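The sink that has been living in my head

Long overdue bathroom update, and as you may have guessed from my complaining in February, there still isn't a bathroom.

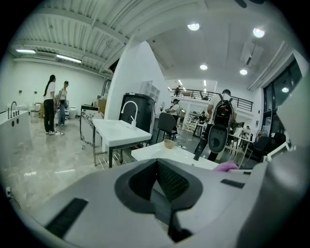

The white sink on the dark metal frame, with the tall gooseneck faucet. I want it.

So. For anyone just joining, we have a downstairs bathroom with a pedestal sink that holds one bar of soap and a toothbrush if you balance it right. There is no storage. The towels live in the hall closet, the spare toilet paper lives behind the door, and my hair stuff lives in a shoebox on the toilet tank. I've been shopping for a replacement for ages (my sister would tell you longer than I've been married) and I keep coming home with paint chips and no sink.

What I like about this one is the frame. It's open underneath with slatted shelves down low, so you could put actual baskets on there, and a stack of towels, and still get a mop under it. I have wanted slats ever since we rented that place on Elley Street, where the vanity was a big closed box with one door that swelled up every summer. I think I opened it twice.

The faucet I went back and forth on. It's tall! Like, kitchen tall. It's mounted at the back right corner and not in the middle, which bothered me for all of five minutes and then I started thinking about rinsing out paintbrushes and filling the big watering can, and washing my hair in there when the shower is down again. Marisol Marchetti (she did our kitchen tile and I now text her about everything) wrote back "splash" and nothing else. She's probably right. A tall faucet wants a deep sink, and I need to go back with a tape measure and check, because I didn't write down the depth. I wrote down the name of a sandwich place.

I also fell for the freestanding tub over on the left, white with a black faucet coming up at the rim. We can't have it. Our room is 50 inches wide at the narrow end and I would have to climb over the toilet to get in. But white with black is such a good look, and now I'm wondering about black hooks and a black towel bar to go with a plain white sink. Emmett says that's how it starts. Emmett picked out a 34 inch mirror without measuring the wall, so I don't feel I have to listen to Emmett.

Oh, and the white open shelving on the back side! I have a spot between the window and the door where something like that could go, if I can find one narrow enough. I'd put the nice towels on it and the little tan bowl I got from my aunt – there was one kind of like it sitting on the low white table, and I stood there thinking about rings and hair ties for way too long.

Things I still need to figure out:

Whether the plumbing can come through the wall or has to come up through the floor. Ours comes up through the floor, at an angle, for reasons known only to whoever built this house.

Whether a dark metal frame is going to show every drop of toothpaste. If you have one, please tell me the truth in the comments.

Floor. I'd love marble like they had there, and I priced some out, and I have stopped thinking about marble. Maham Khokhar sent me a link to a porcelain that looks close enough if you're squinting, and I have three samples of it leaning on the baseboard. The middle one is too yellow. The other two are identical to everybody in this house except me.

Budget so far: I've spent $123, all of it on hooks, samples, and a soap dish I don't even like that much. The soap dish might go back.

Next up is getting the old pedestal out, which Emmett thinks will take 20 minutes. I'll post when it's done, or when we've called the plumber. And if you've lived with open slats under a sink, what do you keep on the bottom one? I keep picturing baskets and then picturing the cat in the baskets.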